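Dividend Reinvestment: Questions and Answers

What happens to my dividends if I do nothing?
They stay as cash in your Vumley account. We do not buy shares for you until you turn the plan on.

What is the smallest amount you reinvest?
The minimum is $20 for each payment. Smaller payments wait in cash and are added to the next one.

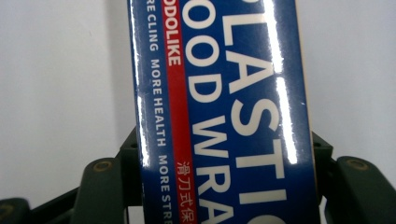 Can I own a part of a share?
Yes. Fractions are kept to four decimal places and they earn dividends in the same way as whole shares. If you move to another broker, the fraction is sold and you receive the money.

Do I pay tax on reinvested dividends?
In a taxable account, usually yes, even if you never see the cash. Please keep your statements.

When can I change my choice?
Any time before 4 p.m. on the day before the payment. For funds not on the list, write to Pouran Naseri at the client desk.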